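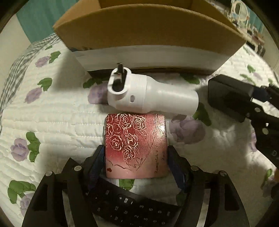
I've had the Vandow hand grippers for three weeks now, after a good long spell with the Flendia pair, and I keep getting asked which one I'd buy. So, a proper go at an answer!

First, the pads. The Vandow ones are blue, textured and a bit squashy, and they're the best thing about it. Glossy stuff was always my nightmare with the Flendia (anything with a shiny lid shot out like a bar of soap) and I did my usual test of 15 lifts with each. The Vandow dropped one. The Flendia dropped four, and one of those went behind the bed and took me ages to fish out.

Squeeze is lighter too, which my thumbs are grateful for. Janelle Malabanan, who has smaller hands than me, could keep going with it for almost 800 picks over a weekend, and she gave up on the Flendia well before that. 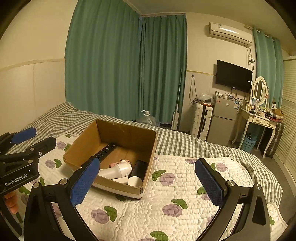
Clearing things into a box is where you really notice the wide opening. You can come down over a bottle lying on its side without nudging everything next to it, and remote controls are fine as long as you take them across the narrow way. Flat things are still a pain. On a quilt you can push the tips down into the padding and get under an edge, but on a hard table I end up dragging the thing to the side and pinching it there, same as ever.

Now the moans. The camera view is wide, lovely for seeing the whole room, less lovely when the fingers fill so much of the bottom of it. The Flendia sits its camera higher and I do miss that. The Vandow is also 246 grams heavier by my kitchen scales, and you feel it in the wrist by teatime. And the instructions are dreadful! Nadja Zaugg had to ring me up and talk me through pairing the left and right hands, and even then it took us until the second evening.

Spare pads come from Sindley at £14 a set. I'm still on my first, with a bit of wear at the tips. If you mostly do heavy tins and jars, stick with the Flendia. For ordinary household bits I'd have the Vandow.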